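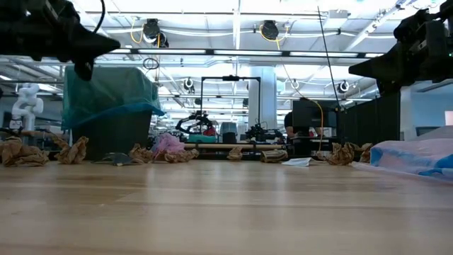

# Tri de déchets à deux bras : lot « papier froissé », version corrigée

Ce dépôt contient les enregistrements de la tâche de débarras de table, avec deux bras et leurs pinces. Les objets sont surtout des boules de papier kraft, et aussi quelques objets souples. Le lot a été retiré puis publié de nouveau le 16 juillet 2026, après le défaut qui est décrit plus bas. Si vous avez téléchargé la première version, je vous prie de lire la section « Le défaut » avant tout entraînement.

## Contenu

| Élément | Valeur |
|---|---|
| Épisodes au départ | 970 |
| Épisodes retirés | 117 |
| Épisodes gardés avec avertissement | 156 |
| Postes de travail | 1 |
| Logiciel de commande | Grukport |
| Outil de vérification | Testum |

Chaque épisode comprend les images, les positions des articulations, l'ouverture des deux pinces et le courant des moteurs. Le courant manque dans les épisodes les plus anciens ; le champ est alors vide, il ne vaut pas zéro.

## Le défaut

La pince gauche peut annoncer « fermée, objet tenu » alors qu'elle ne tient rien. Le papier froissé est très léger et il cède sous les doigts. Le seuil de courant avait été réglé chez Kettunen sur des objets durs, et nous l'avons repris sans le contrôler. Avec le papier, la différence entre une prise réussie et une prise vide est plus petite que le bruit de la mesure.

La conséquence dans les données est la suivante : le bras part vers la poubelle, la pince s'ouvre, l'épisode reçoit l'étiquette `succes`, et la boule est restée sur la table. Dans 117 épisodes, l'étiquette était fausse.

La pince droite n'est pas touchée par ce défaut.

## L'arrêt de sécurité

En cherchant la cause, nous avons trouvé un deuxième problème, plus sérieux. Après une prise vide, Grukport relançait la même prise sans attendre que l'autre bras ait quitté la zone commune. Au sixième essai d'une telle série, les deux poignets se sont touchés au-dessus de la table. L'arrêt d'urgence a été actionné à la main. Il n'y a pas eu de blessé ; un capot de la pince gauche a été rayé et un câble a dû être changé.

L'arrêt automatique n'avait pas réagi. Sa limite d'effort était réglée pour un choc contre la table, et le contact entre poignets était plus doux. Cette limite a été abaissée pour les deux bras.

## Ce qui a été changé

- Les épisodes à étiquette fausse sont dans le dossier `retires/`. Ils ne sont pas effacés, car ils peuvent servir à étudier l'échec de prise.
- Les 156 épisodes avec une reprise de prise portent le champ `reprise: true`.
- Après deux prises vides, le bras revient en position de repos et demande une confirmation à l'opérateur.
- La zone commune est maintenant réservée par un seul bras à la fois.
- L'étiquette de succès est décidée d'après les images de fin d'épisode, relues par une personne.

## Limites connues

Les objets souples qui ne sont pas en papier sont peu nombreux. Un modèle entraîné seulement sur ce lot saisit mal les filets et les sacs en plastique, dont les plis se prennent entre les doigts de la pince.

L'éclairage du plafond se reflète sur le bois. Le détecteur de Ladow, que nous utilisons pour proposer les points de prise, place parfois un point sur un reflet. Nous n'avons pas corrigé ces points.

Les personnes et les machines qui se trouvent derrière la table n'ont pas été masquées. Il ne faut pas utiliser ces images pour reconnaître des personnes.

## Vérifier votre copie

```
testum verifier --lot papier_froisse --strict
```

La commande doit finir sans ligne `ETIQUETTE_DOUTEUSE`. Si une telle ligne apparaît, votre copie est de la première version.

## À faire

- [x] Relire les fins d'épisode
- [x] Abaisser la limite d'effort
- [ ] Mesurer de nouveau le seuil de courant avec du papier (prévu en août)
- [ ] Remplir le champ `courant` là où les journaux bruts existent encore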